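Home Products Manuals Support Contact

Warurden Fabric Dye Kit
Section 4: Dyeing a Cotton T-Shirt

Green is the best place to start with this kit. It's forgiving, it looks good at almost any strength, and the same packet will give you a pale sage or a deep olive depending on how long you leave the shirt in.

Before you begin

Wash the shirt without fabric softener and leave it damp. Cotton and linen take the color beautifully. Polyester stays close to its old shade, and so does polyester thread, so your seams may come out lighter than the rest. 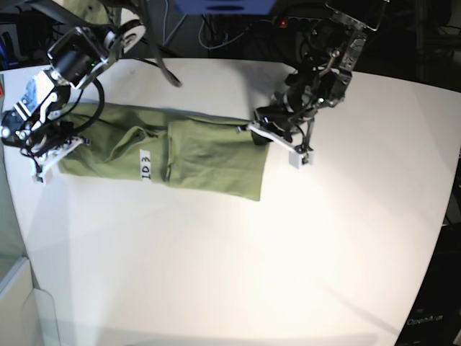

Olive green on cloth.

CAUTION: Dye powder is very fine. Wear gloves and a dust mask while mixing, and keep pets and children out of the room. Never use the dye pot for food again.

Mixing and dyeing

1. Pour 1000 ml of hot tap water into the mixing jug. Add one packet of Dirix Green and stir until no grains are left at the bottom.

2. Fill your pot with enough warm water for the shirt to move freely, then tip in the contents of the jug. Dip in a scrap of white cotton for a quick color check (this is the fun part!). It will look darker than the finished shirt.

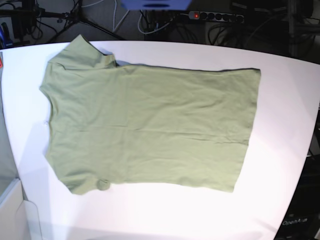

3. Lower the shirt in and stir slowly for the first 4 minutes. Push out any air bubbles, as they leave pale spots.

4. Sprinkle in the Stement fixer, keeping it off the fabric itself. Leave the shirt in for 40 minutes, stirring now and then.

NOTE: Want a softer green? Use half the packet and keep everything else the same.
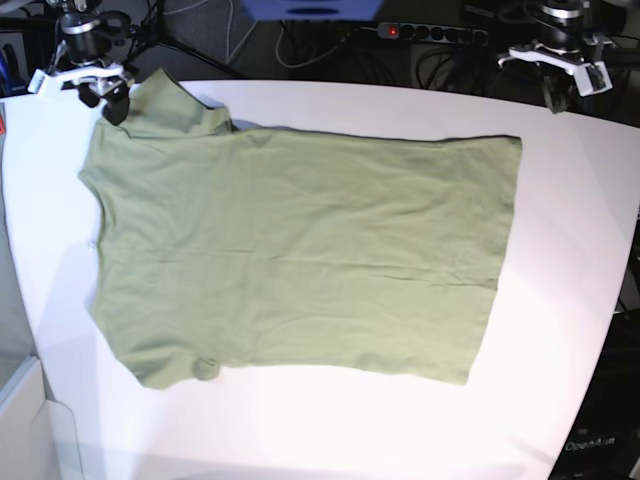

5. Rinse in cool water until it runs clear, then wash on its own with a mild soap. Dry the shirt away from direct sun. Once it's dry, spread it out flat, sleeves and all, the way the sage one is laid out on the white table, and look it over in daylight. A plain white surface makes uneven patches so much easier to spot. If you find any, go back to step 1 with a fresh packet.

6. Wash the shirt separately for its first few washes. Our Sibiya color chart, on page 84, has lots of mixes to try next!
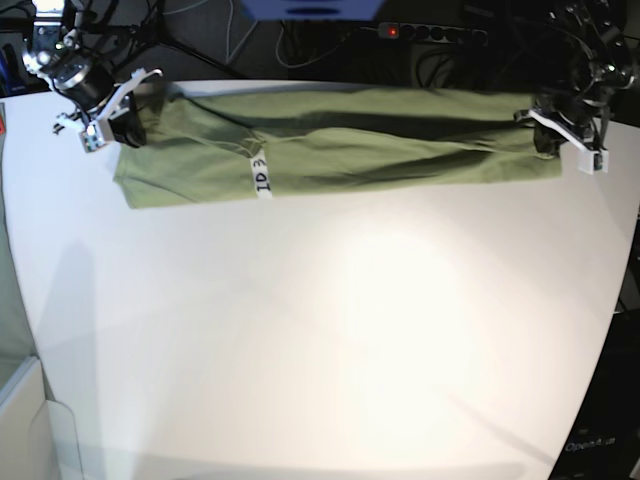
A customer wrote in to say that her olive came out blotchy until she stopped crowding the pot, and that one shirt at a time has given her an even color ever since.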